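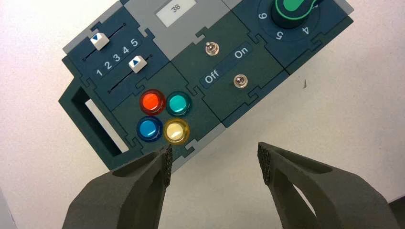

Vol. 20, No. 3

Jigsaw control boards arrive at the Lerundale tool library

The most popular thing on the tables at the Lerundale tool library this month doesn't cut, drill or sand. It's a set of control boards made of square tiles that lock together at the edges like a jigsaw puzzle, and people of all ages have been lining up to push, slide and take them apart!

The boards are the work of Fliser, a small workshop run by Ketill Ingvarsson and Dalibor Baláž out of the old Bodano print shop. The two started with a single panel in March, made for Baláž's niece, who wanted "a dashboard, but for anything." They now have 63 tiles in circulation, and the library has taken on enough of them to lend out complete boards for two weeks at a time.

Each tile has its own job. The one most visitors go for first has four round, see-through buttons in orange-red, teal, blue and a pale creamy yellow, with domed caps that catch the light beautifully. Next to it goes the slider tile, with two white knobs on their own tracks and the numbers 1 to 5 printed in between. Little blue triangles on the knobs point in toward the numbers, one from each side, so you can read off both settings on the same scale. It's a simple idea and very pleasing to use.

At the end of the green board is a handle with a rectangular cutout, big and chunky, and it makes the whole thing look like something you'd grab on your way to run a small spaceship.

"We went through a lot of handles," said Ingvarsson. "Too thin and it felt like a tray. I'm happy with this one. Dalibor still wants it a bit longer, and we're going to keep having that conversation."

Yetunde Adeyemi, who looks after lending at the library, first put the boards out on a plain white table near the front door with no sign at all. She had planned to move them to the back room after the first week and changed her mind within an hour.

"I had a retired bus driver and two eight-year-olds sharing one board," she said. "They were making up what every button did. One of them was the horn, obviously. I think another one made soup."

The boards can be rearranged any way the edges allow, so a builder can put the buttons at the top, the sliders at the bottom, or several button tiles in a row. Some borrowers have already sent in drawings of tiles they'd like to see next, including a crank, a big dial and – from several different people – a doorbell.

Fliser plans to make 500 more tiles before winter, helped along by a grant from the Tamiru neighborhood fund. Ingvarsson said the first of the new ones should be a dial, with the crank after that if they can get it to turn smoothly.

Boards can be borrowed by anyone with a library card, and there is no fee. Please bring back all the tiles, including any you have traded with another borrower. A drop-in building session takes place on 7/24/21 from 10 a.m. to noon, with both makers on hand and a table set aside for new tile ideas. Pencils and paper are provided.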